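Chapter 7
When the Grip Fails

After working through this chapter you should be able to:
tell a lost grip from a missed grip by reading the event log
explain why a gripper that closes is no proof of a held part
set a sensible width check for a two-fingered gripper
say when a cell should stop and when it may try again

7.1 The Stusen stoppage

On Sun 4 August the sorting line at the Stusen works stopped in the middle of the early shift. The line sorted push-button switches by cap colour, and the finished bins went straight to the panel builders at Albers. No guard had been opened and no emergency stop had been pressed. The controller showed a single message, "cycle count mismatch", and both arms were standing still at their home positions.

Rüdiger Wegener was the technician on call. He cleared the message, ran one cycle by hand, saw nothing wrong and restarted the line. It stopped again 8 minutes later with the same message. This time he left it standing and pulled the log.

The log covered 200 picks. In 118 of them the gripper had closed to the width expected for a switch body. In the other 82 it had closed further than that, some of them nearly to the fully shut position. The program had treated every one of the 200 as a good pick. It asked only whether the fingers had stopped moving, and fingers that meet on nothing stop moving too.

The arms had therefore been carrying empty air to the bins for much of the morning. The mismatch message came from a separate counter at the bin, which had been fitted in May at the request of the production planner, Wiebke Petersen. Before then the line had no means of noticing the fault at all.

7.2 Why the part was not there

A push-button switch is an awkward thing to pick up. The cap is wider than the body and domed on top, so a switch set down on its side can roll. If the fingers come down on the dome, they tend to push the part away as they close. If they come down on the body, the grip is usually sound, but the body is short and there is little room for error in height.
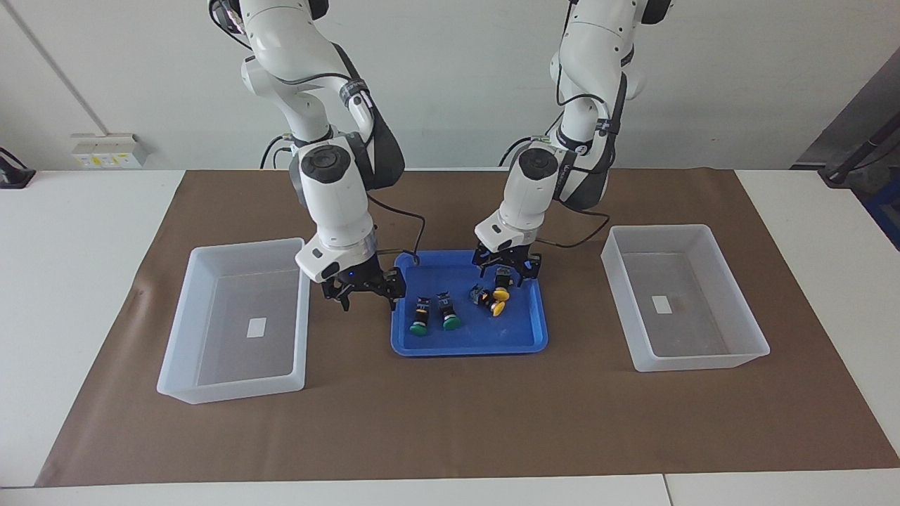

With two arms working over one tray there is a further difficulty. Each arm plans its pick from a record of where the parts lie. When one arm takes a switch it may nudge the next, and from then on the record is out of date. At Stusen the record was refreshed once per tray. The supplier, Iller, had set it up that way to save time, and with the older flat-capped switches it had given no trouble. The domed type came in later and the setting was never looked at again.

7.3 Lost grip and missed grip

The two faults look alike at the bin but need different cures. In a missed grip the part is never held. In a lost grip the part is held and then dropped on the way. A dropped part is the more serious of the two, as it can end up under a moving arm or on the floor of the cell, and somebody will sooner or later be tempted to reach in for it.

Read the Lesura procedure for entering a stopped cell (Appendix B) before you attempt the practical work in this chapter.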